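Tonda 2 Commuter Pannier Set
by Irden

Home > Bags and Racks > Rear Panniers

If you ride to work, you know the backpack problem. You leave the house clean and dry, you climb one hill, and your shirt is stuck to you before you've locked up. The Tonda 2 moves the whole load onto your rear rack, and we love it! It's the bag set we reach for first on our own rides in, and it has been the best seller on our commuter wall since last November.

You get two bags, left and right, and they work as a pair or one at a time. Each has a roll top, a stiff back panel that keeps a laptop away from the spokes, and a zip pocket on the outside for keys and a phone. The hooks are the part we get most excited about. They open when you lift the handle and lock when you let go, so you can pull a bag off with one hand while the other holds your coffee (or the door, or a small child).

The hooks fit tubing on nearly every rack we sell, including the Cindura rear rack and the older Kuroda touring racks. For thinner tubing, use the plastic inserts in the box. If you have big feet or a short frame, slide the hooks back a notch or two before your first ride so your heels clear the bags.

Dede Yakubu from our service counter has put 3,286 miles on her set, through slush, road salt and one very long summer of construction detours. She has replaced a lower strap and nothing else. Her tip is to pack the heavy things low and close to the wheel, then put clothes on top, rolled up.

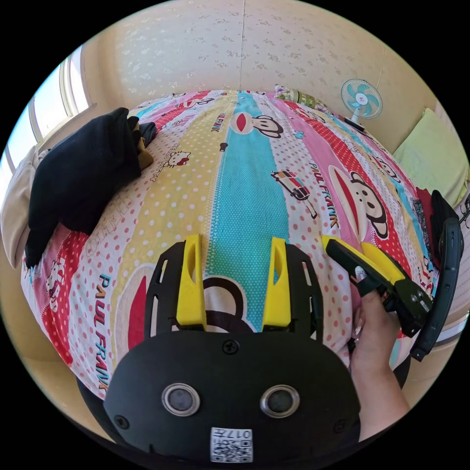
She also keeps a spare pair of socks in the left bag all year long, and after one wet spring so do we. The roll top handles steady rain very well as long as you give it three full turns. Two will do for a dry day. In a real downpour, add the rain covers, which come in bright yellow and stuff down to the size of an orange.

Reflective patches on the back and sides pick up headlights nicely at 6 in the evening in the darker months. There's a loop for a clip-on light too, and it sits high enough that a full bag won't hide it.

Details
Sold as: set of 2
Closure: roll top with side clips
Shoulder strap: 1, fits either bag
Laptop sleeve: right bag only
Colors: slate, moss, brick
Warranty: 5 years on hooks and seams
Price: $100 for the set

In the box
Left and right bags, shoulder strap, tubing inserts, hex key

Rain covers and spare hooks are sold separately. Bring your bike by the shop and we'll set the hooks for you at no charge - it takes a few minutes, and you can ride home with the bags on.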